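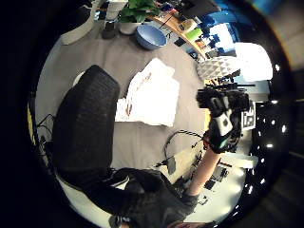
*Crumpled heap, pale blue bowl, leafy thing in the background. Folding day!*

So I've been meaning to write about the big fold for ages, and as it's Mar 4, 2025 and I've finally got to the bottom of the clean washing, now seems as good a time as any.

Regular readers (hello, both of you) will remember I moved to Wellinham in October and never properly sorted out where the cloths live. Tea towels, dusters, napkins, the odd pillowcase — all of it went into one big Zevulo bag and got carried from room to room. When I tipped the whole lot out last week there were 36 cloths in there. Thirty-six! For one small kitchen!

The first thing I've learned is that you need a proper surface. I used to fold on the bed, and everything went soft and wonky and I'd end up lying down next to it. A big grey table is miles better. I like something with a bit of grip, so a cloth over the top is lovely, and then the thing you're folding stays put while you chase the corners.

My method, if you can call it that, is to shake the cloth out, lay it flat, smooth from the middle outwards, then fold in half and in half again. Creased ones get a second smooth with the side of the hand. I don't iron napkins and I'm not going to start now. 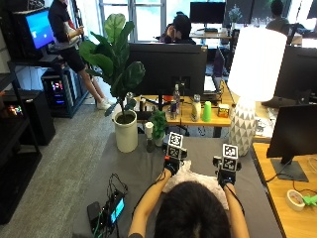
Wellinhamite wrote in to say that quarters are all wrong and thirds are the only way, as thirds stand up in a drawer and you can pull one out without wrecking the rest. I did try it with 12 tea towels and I'll admit the drawer looks very smart. It took me twice as long though, and the thin ones flop over like tired lettuce. So it's thirds for the thick ones and quarters for everything else, and I'm sticking to that until somebody sends me a better idea.

The other thing is clutter. I'm terrible for leaving crockery out while I fold, because there's always a tea on the go, and then a sleeve catches something and off we go for the mop. These days I shove it all over to one side first.

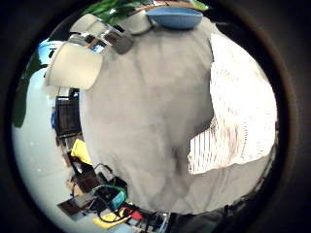
*White mug, blue bowl, and rather a lot of grey fabric.*

I do like having a bit of green nearby while I'm doing a boring job, too. My own plant came from Pongsiri, the little place by the station, and it has put up with being moved every time I need the table — not a single leaf dropped so far.

Oh, and storage! I looked at the Rarkik drawer dividers and they're nice enough, but I measured my drawer and they'd be too tall by a whisker. I've gone for an old shoebox lid, which fits perfectly and cost me nothing.

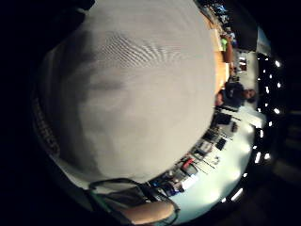

## What's left to do

- Go through the napkins and be ruthless with the frayed ones
- Cut up the worst tea towels for dusters
- Find a home for the tablecloth I never use
- Finally wash the Zevulo bag, which has gone a funny colour

I'll report back on the tablecloth. It's enormous and I can't fold it on my own without using my chin.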